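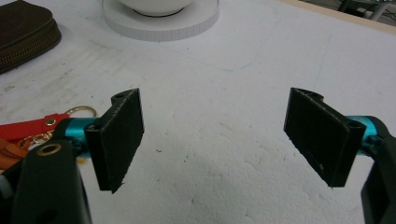 Winter Hours and Changes to Room Reservations at the Belten Building

2022-12-06

The Skokport Public Library will observe reduced hours at the Belten Building through the end of January. The building will open at 10 a.m. and close at 6 p.m. on weekdays, with weekend hours unchanged. The Eken Branch will keep its regular schedule, and holds may be transferred there at no charge. Patrons who wish to transfer a hold should call the circulation desk or make the change through their online account.

The book drop on the Lombardi Street side will remain open at all hours. The drop at the main entrance will be locked overnight while the walkway is resurfaced. Items returned after closing are checked in the following morning and are not subject to late charges for that day.

Study and meeting rooms

Beginning in January, all reservations for study and meeting rooms will be made through a single form. Requests may be submitted up to 35 days in advance. The former paper request sheets will no longer be accepted, although staff at either location will complete the form on behalf of any patron who asks.

Room use has grown steadily. The library recorded 1,119 reservations last year and 1,750 this year, with the greatest demand in the late afternoon. To allow more groups to be seated, a single reservation will be limited to two hours between 3 p.m. and closing. Longer bookings will continue to be available in the mornings. Groups that already hold a standing reservation will receive a letter confirming their time, and should reply if the time no longer suits them.

The large meeting room on the lower level seats 200 and may be reserved by nonprofit groups without a fee. Other organizations should consult the fee schedule posted at the circulation desk. Food is permitted in the large room only. Tables must be wiped down and returned to their original arrangement before the group leaves.

Parking

The rear lot at the Belten Building will be closed for snow storage whenever the city declares a parking ban. During those periods, patrons may use the municipal lot on Lombardi Street. Accessible spaces beside the side entrance will be kept clear.

Questions about hours or reservations may be directed to the circulation desk at either location.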